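Kenton Robotics Club - minutes of general meeting, November 2019

Present: Wilmer Quispe (chair), Ah-rin Nam (minutes), Sang-wook Ok, Ye-ji Bang, Ye-seo Han
Apologies: none

1. Previous minutes
October minutes accepted. Moved Ye-ji, seconded Sang-wook.

2. Ball sorting project
Sang-wook reported on the two-arm table. The task for the Atley open day is still to pick up a tennis ball and put it in the pink bin or the cyan bin, as called out by a visitor. The right arm is doing the bin side for now.

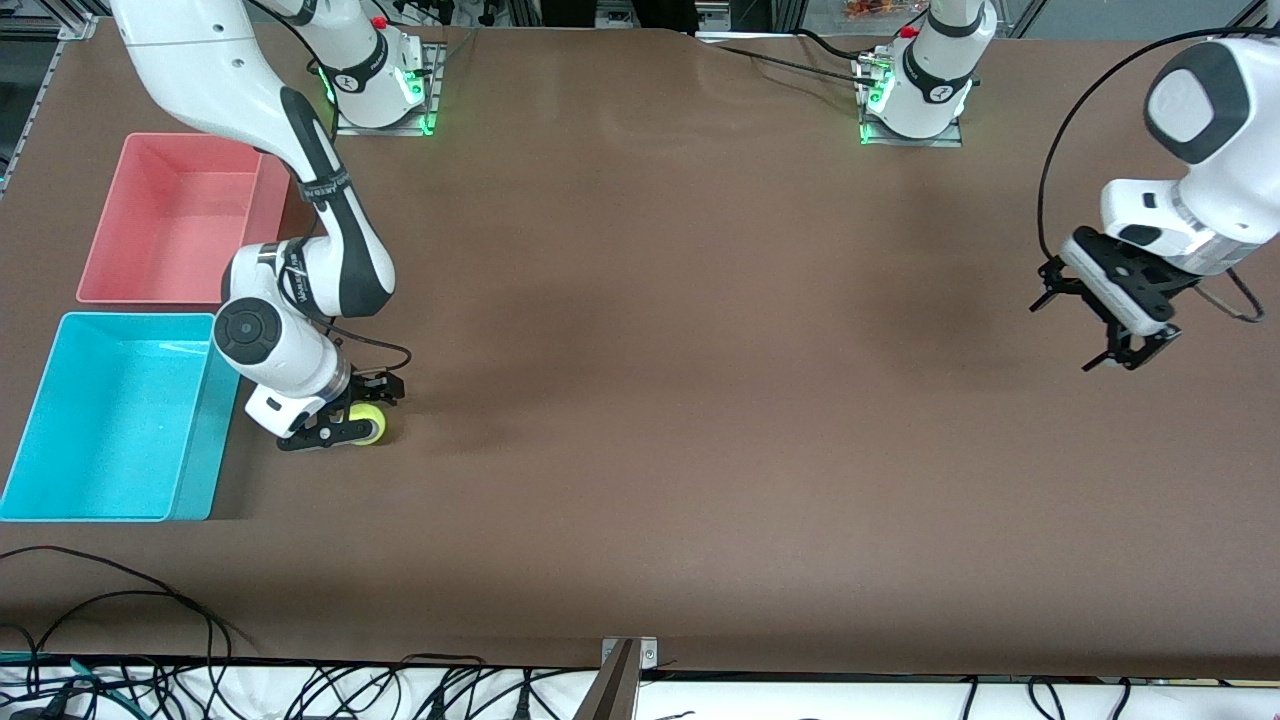
Grip force was set too high in October and has been brought down. Ye-ji wants 100 trials logged before anyone changes it again - 20 are done. Cables along the front edge of the table are to be tied back before the open day.

3. Wrist camera
Ye-seo has been going through the wrist camera pictures. The program finds the ball by colour, so a plain background suits it. She would like to keep the pale grey behind the ball for all training pictures and try a busier background next term. The folder now holds some 264 pictures, not yet labelled. 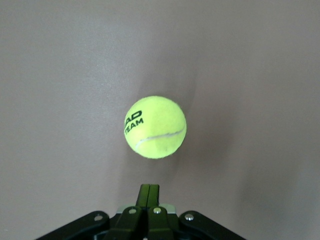

Wilmer asked whether colour alone would hold up under the hall lights at Atley, and said he would sooner see a shape check added now than a rushed fix on the day. Ye-seo agreed to try one. Ah-rin to help with labelling.

4. Team name
Hodatden and Ra were both put forward. Vote held over.

5. Other business
Spare gripper screws to be ordered - Sang-wook.

Meeting closed.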